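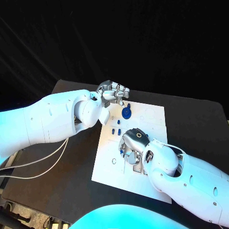
The task board on the black table, with the blue knob at its top edge.

Minutes of the meeting of the working group "Task Board and Small Parts"
Ullmont Workshop, Lusau, ground floor
August 2018

Beginning 15.00. Present were six members of the group and one guest from McGrath. The minutes of the previous meeting were read and accepted with one correction: under point 3 it must say "slots" and not "plots".

1. State of the board

The white board is now in use on the black table. The group looked at the surface together. The printed outlines can be read well from the front side of the table, but two members find the lines too thin when one stands farther back. It was asked if the outlines should be printed again in a thicker line. The supplier, Gamo, can do this, but only for a new panel and not on the existing one. The group prefers to keep the present panel until December and to collect all wishes for changes in one list.

The guest asked why the board is white, when the table and the curtain are black. The answer was that the edges of the holes are easier to find in this way. The guest will take this remark back to McGrath, where a grey panel is planned.

2. Blue pegs and other small pieces

There was a long discussion about the small blue pieces. They are easily lost. After the last open day several pegs were missing, and one was later found in the folds of the curtain. It was proposed to order 100 new pegs in the same blue, so that nobody must search any more. One member considered this number too high and proposed to buy a tin with a lid first. Both proposals were accepted.

It was also agreed:
- The pieces are put back into the tin every evening, also if the work continues the next morning.
- Pegs with a damaged end are not returned to the tin. They go in the envelope on the shelf by the door.
- The blue colour stays. A proposal for red pegs was withdrawn, as the knob is blue too and the group wants one colour for everything which can be touched or moved.

3. The round knob

The knob near the top edge was discussed shortly. Some users wish a smaller one. Others said that the large size is good, especially for first attempts. No decision. The group will ask the users in Lusau again and will bring the answers to the next meeting.

4. Holes and recessed slots

A member reported that dust collects in the corners of the rectangular slots. It should be cleaned with a soft brush, and not with a wet cloth, which leaves marks on the print. The brush is to be kept in the drawer together with the measuring tools. The cost of the brush may be taken from the small purchases.

The depth of the slots was measured again in July. The values are in the folder. There was no objection to them.

5. Table and curtain

The matte surface of the table shows every fingerprint. The group asks all users to wipe it at the end of the day. The question whether the board should be fixed to the table with screws was answered with no. It must remain possible to place it at an angle, as different users have different wishes. Who moves it should write the new position in the book.

For the black curtain a second piece of cloth was offered by Ullmont. It measures 160 cm in width. This is too narrow for the back wall, but it can be used at the side, near the window, where the light is disturbing in the afternoon. The offer was accepted with thanks.

6. Money

The pegs, the tin and the brush are approved. The new panel will be decided in December, when the price from Gamo is known. The guest mentioned that McGrath could perhaps order at the same time, so that the delivery must be paid only one time. The group is interested and asks for a written answer.

7. Other matters

The book of positions is nearly full. A new one is to be bought, with squared paper if possible.

The key for the drawer was again not on its hook last week. All members are asked to look in their coats.

The next meeting will be held in the same room. The invitation will be sent with the list of wishes for the new panel, and additions to this list can be handed in until 15 days before.

End of the meeting 16.40.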